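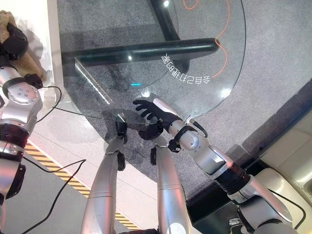

Readers in Jutthorpe say they want to know why it took until after the holidays for anyone to tell them which glass tables they should check. One who wrote in to this page bought hers in June and said she had been putting hot dishes on it ever since, with no idea that the leaflet in the box advised against it.

The furniture store Stolteo said on December 26, 2025, that it will offer free replacement pads and a free inspection for round glass-topped tables sold at its Jutthorpe branch. The offer covers 2818 tables in two sizes. Customers do not need a receipt.

The pads are the small clear discs that sit between the glass and the metal base. Stolteo said a batch supplied with the tables can harden and lose their grip, which lets the top shift when someone leans on the edge. The store has had 14 complaints of tops that moved. In two cases the glass was chipped at the rim. No injuries have been reported.

Owners are asked to clear the table first, then press down lightly on the edge with one hand. If the top rocks or slides, it should be left alone until new pads are fitted. The glass should be lifted by two people, one on each side, and laid flat on a blanket or carpet. It should not be stood on its rim on a hard floor.

Lettering on the glass is not affected. Some tops were sold with a printed line of text near the edge, and the store said those can be wiped with a soft damp cloth as usual – scouring pads will scratch the print as well as the glass.

Cables running under a table should be moved before the top is lifted, the store added, as several callers had asked about lamps and chargers kept there.

Pads can be picked up at the service desk of the Jutthorpe branch or sent by mail, and delivery takes almost 11 days. Home inspections will be booked by phone in the order that requests come in.

Tables in the store's Ismail and Nasier ranges have a different base and are not part of the offer. Both use screwed fittings – the pads will not fit them. Customers who are unsure which table they own can look for the label on the underside of the base, or bring a picture of it to the service desk.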